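Home | About Us | Classes | FAQ | Visit | Contact

Frequently Asked Questions

Welcome, and thank you for stopping by! We get a good many letters and calls at the Felska Paper Folding Club, and a lot of them ask the same things, so Walter Zapata sat down with a big pot of coffee and wrote out the answers he gives most often.

Do I need any experience to join?

None at all. Most of our members had never folded anything fancier than a letter when they came to us, and some of them (Walter included) took three tries to get through their first crane. You will be sitting next to somebody patient, I promise.

How old do children have to be?

We ask that they be at least 7 to come to the regular table. Younger brothers and sisters are welcome to sit with a parent and make as many paper hats as they like.

What kind of paper should I buy?

Please don't spend a lot at first! Plain square paper, colored on one side, is what we all learned on and what most of us still reach for. The Plasby packs are nice and crisp and hold a crease well, but they run a little thick for anything with small legs or ears, so save those for boxes and stars. 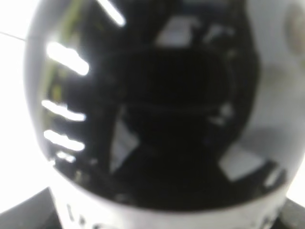

Lights reflected in a glossy black curve.

Do you really fold 1,000 cranes every year?

We do, and one year we got carried away and ended up with 2,000, which then had to be strung, and that was a long winter. We start in July and fold a few at every meeting. You can fold at home too and bring them along in a shoebox or a bag, whatever you have handy.

My creases never line up. What am I doing wrong?

Probably just hurrying, dear, as we all do. Work on a hard, flat surface, line up the corners before you press anything down, and run your nail along the fold from the middle out to each side. If the first fold is off, every fold after it will be off a little more, so it really is worth starting over with a fresh sheet.

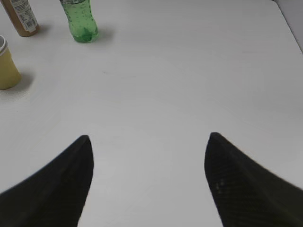

Ikunville, 19 January 2021

Can I borrow books from the club shelf?

Yes, please do, they like to be read. You may keep a book for 31 days, and if you need it longer just send us a note. The big blue book of boxes is always spoken for, so put your name on the list early.

Is there a group closer to Salinas?

There is a small one that meets in members' homes. Write to us through the contact page and Walter will pass your name along to them.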